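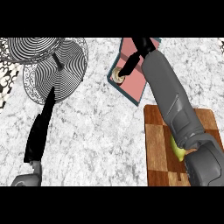
*Fig. 1 – Ambiente simulado: bancada de mármore, dois braços, tabuleiro cor-de-rosa.*

## Aula 6 – Aleatorização visual, ou como estragar uma cozinha com método

Recapitulando a aula anterior: treinámos uma política só em simulação, com uma única bancada e uma única iluminação, e ela aprendeu muito bem essa bancada e essa iluminação. Quanto à tarefa, ficámos com dúvidas.

O remédio habitual é variar o aspeto do mundo até a política desistir de confiar nele. No Brarnia, o simulador que usamos nesta cadeira, cada episódio sorteia:

- a textura da bancada;
- os objetos de distração e respetivos padrões;
- a posição e a rotação do tabuleiro;
- a intensidade e a direção da luz.

A geometria dos braços e a dinâmica ficam fixas. Quem quiser variar também o atrito terá de esperar pela próxima aula, ou ler Tatlı, que trata do assunto com mais paciência do que eu.

### O que conta como distração

Na Fig. 1, a tarefa passa-se dentro do tabuleiro, junto ao pequeno objeto redondo de centro castanho. O disco às riscas concêntricas, à esquerda, não tem papel nenhum na tarefa e é de longe o que mais chama a atenção. A tábua em xadrez também se esforça. Um codificador visual mal treinado gasta a capacidade toda nestes contrastes e deixa para o objeto o que sobrar.

Reparem ainda no fruto verde-amarelado, meio tapado pelo braço direito. As oclusões causadas pelo próprio robô não são sorteadas: vêm de graça com a trajetória, e convém não as filtrar do conjunto de treino.

### O resultado, com as ressalvas

Cengiz Taşdemir comparou 2 configurações, com a mesma arquitetura e o mesmo orçamento de treino. Cada uma foi avaliada em 1.000 episódios com texturas nunca vistas.

| Configuração | Episódios com sucesso |
|---|---|
| Textura fixa | cerca de 90 |
| Aleatorização completa | 617 |

A primeira linha leva «cerca de» porque o registo original se perdeu numa mudança de servidor e o valor foi lido de um gráfico. Na versão impressa do relatório Vellusard, o gráfico tem a espessura de linha de um marcador.

Duas ressalvas:

1. 617 é um número de simulação. Sobre o robô físico, esta tabela guarda silêncio.
2. As texturas de teste saem da mesma biblioteca que as de treino. São novas para a política, mas são primas direitas das outras. Perihan Tatlı chama a isto «generalizar para a sala ao lado».

### Para trabalhar em casa

Repitam a avaliação retirando uma fonte de variação de cada vez, a começar pelos objetos de distração. Mantenham a semente fixa e escrevam-na no relatório – na folha, por favor, e não num comentário do código. Entregas até ao fim de outubro, em PDF.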